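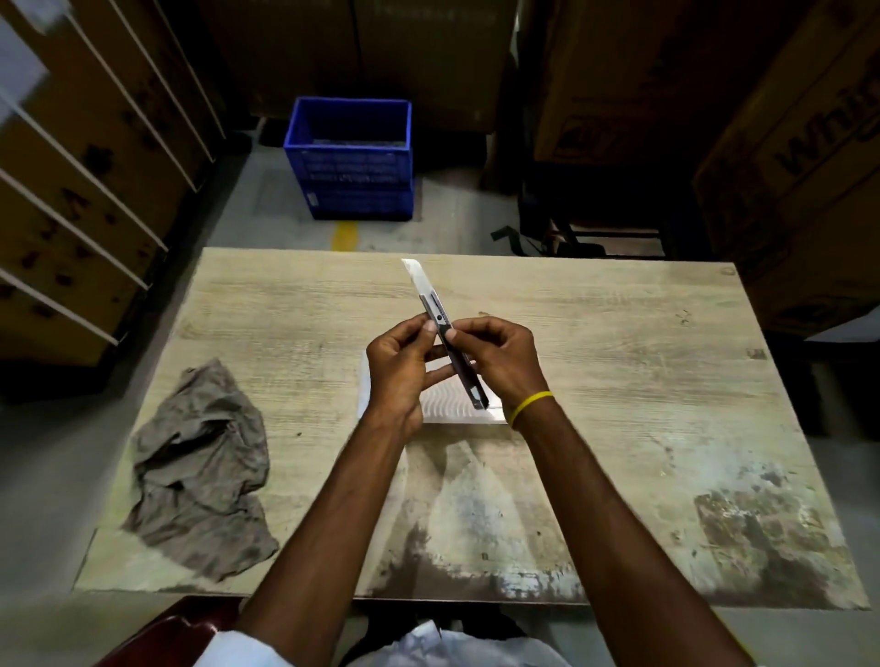
I've had three different head-mounted cameras strapped on over a workbench since March, and the one thing I'd pass on to anybody comparing them is to test with your dullest, hardest-to-see stuff first! A bright red mug will make any camera look good. Clear plastic is where you find out what you paid for.

My pick for a first test is a snap-off utility knife. Hold it upright in both hands, right in front of you, and check whether you can still make out the blade against the table in the recording. The Cetton washed the blade out completely under my shop light (so did the Zelter until I turned the exposure down two notches). Retract the blade before you reach up to fiddle with the headband. I have a nick on my ear, ask me how I know.

Some other things that helped me:

Leave the stains on the table. A worn top gives the tracking software something to hang on to, and when I covered mine with plain white paper the Jugah lost its place 9 times in one session.

Wear a thin yellow rubber band on your right wrist. When you're going through 183 clips late at night it's so much easier to tell which hand is which, especially once your fingers overlap.

Tilt the camera down more than feels natural. You want your hands and the near edge of the table in there, and a little floor past the far edge is fine.

For the clear plastic test, take a lidded box and hold it by the short ends with your thumbs on top. Then tip it slowly toward you and away again. If the lid turns into one big white glare, move the lamp before you blame the camera. I went through 41 takes before I thought of that, sigh.
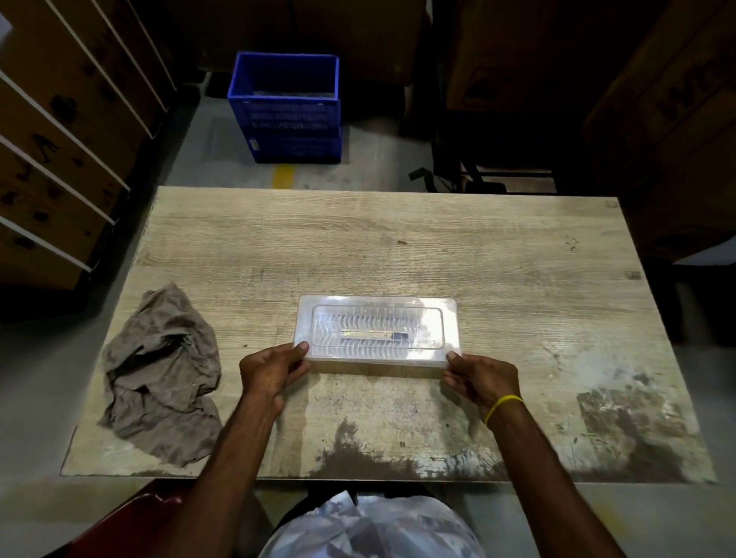
Meenakshi Reddy wrote in that she gets better results with two small lamps, one on each side and both aimed at the wall, and that a frosted lid gives her gripper camera far more trouble than a perfectly clear one. She also tapes the cable down her back so it stops tugging the headband sideways.

I tried the lamps last night and yes, much less glare on the Cetton! The Jugah didn't care either way. Still haven't gotten to the cable.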